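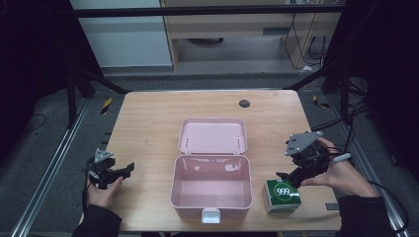
About Clanik

We collect examples for robots to learn from. If you have ever taught a child to set a table, you already know most of what we do all day: you show how it goes, you show it again with the plates somewhere else, and you keep going long after you are tired of plates. Our people do ordinary jobs with their hands, holding a pair of grippers, and every try is saved so that a learning system can study it later.

Clanik was started by Caoimhe Ó Conaill, who had spent years packing orders for a mail-order pharmacy and had strong opinions about how small boxes ought to be handled. She began with 2 tables, a lot of borrowed kitchenware and a notebook of chores she thought a machine should be able to manage – opening a lid, putting something away, folding a cloth so the corners meet. The notebook is still on the shelf by the front door, and you are welcome to leaf through it when you visit. The current task list has 147 entries, and quite a few of them are in her handwriting first.

There are 25 of us now, counting the part-time folks who come in on Saturday. Some of us came from warehouses, some from schools and hospitals, one from a bakery, and very few had ever been near a robot before. We like it that way. A person who has packed a lot of bags knows little things about packing a bag that are hard to write down, and those little things are exactly what we hope to pass along.

How we work

A new task starts with a written card that says what goes where and when the job is done. The operator practices until the motion feels natural, and then we record. Between tries we move things: the box turns a little, the item starts on the other side, the lid is left open or shut. Small things from the drugstore and the kitchen cupboard turn up on our tables a great deal, as those are the things most people reach for at home.

We keep the clumsy tries too, as long as they are labeled as such. A second person watches every recording before it leaves the building, and if the two of them disagree about whether a try counts, they sit down and watch it together. It is slow, and we have made our peace with slow.

Our projects

Zapata is our household collection, mostly tidying and putting away. Jusico covers packing and sorting for small shops. Kalach is the newest of the lot, a set of two-handed tasks where one hand has to steady something while the other works, and it has been growing since May.

Come and see us

We hold an open house 5 times a year and love showing people around – children too, if they come with a grown-up. You can try the grippers yourself, and we will happily put the kettle on. Write to us through the contact page and tell us a bit about what brings you here.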